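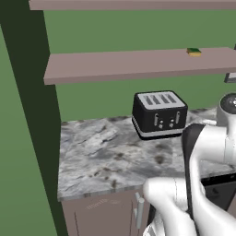 Our simulated kitchen on Tuesday evening, with the arm in front of the toaster.

I joined the robotics club at Dodis in spring, mainly to practise my programming and a little bit to practise my English. Our group has chosen the kitchen project. The kitchen exists only in the computer, and I like this, as I don't own any tools and I am afraid of soldering.

The project is called Plarel. I asked the older members what the name means and I received three different answers, so I have stopped asking. The task for this term sounds very small. A sponge lies on the wall shelf above the counter. The arm must take it down and put it on the marble beside the toaster, without touching the toaster.

I believed it would take us one evening. We have now been working on it for the whole of May.

The first difficulty is the shelf. There are two shelves, one over the other, and the sponge is on the lower one, quite far back near the wall. So the hand has to go into the space between them. If it comes from too high, it meets the upper shelf. If it comes from too low, it pushes against the front edge of the lower one and the whole arm begins to tremble, as if it were cold. In the simulator nothing breaks, but it is still unpleasant to watch.

My part is the path of the arm. I wrote it first with fixed points, one after another, like stops of a bus. This worked when the sponge was exactly in its place. Then we let the program move the sponge a little before every attempt, and my bus arrived at the stop where no passenger was waiting. Out of 200 attempts, 35 finished correctly. I was ashamed to write this number on the board, but the others said that the group before us had started lower.

After that I changed the method. Now the arm goes first to a waiting position low in front of the counter, then it looks where the sponge is, and only then it calculates the rest. With this we came to 52 good attempts out of the same 200. It is better, but not yet something I would show to my parents.

The second difficulty is the sponge itself. It has a soft yellow part and a green part for scrubbing, and in our settings both behaved like a stone. When the fingers closed, it jumped out sideways. We spent two meetings on the softness and the friction. I learned many English words for slippery things during this time.

I should also mention the marble. Somebody in the club made it very beautiful, with grey veins and rusty brown spots, and my vision code takes some of the spots for small objects. I asked if we could have a plain white counter. They voted against me.

The Lavoie cup is in the autumn, and our club wants to enter with this kitchen. In the cup the wall colour and the furniture can be changed by the organisers, so I cannot depend on the green wall, even though my code likes it very much.

For next week I have to correct the way back. At present the hand takes the sponge and returns by the shortest line, and the shortest line passes through the place of the toaster. I will try to add one more point to the left. If it helps, I will write the new number in the comments.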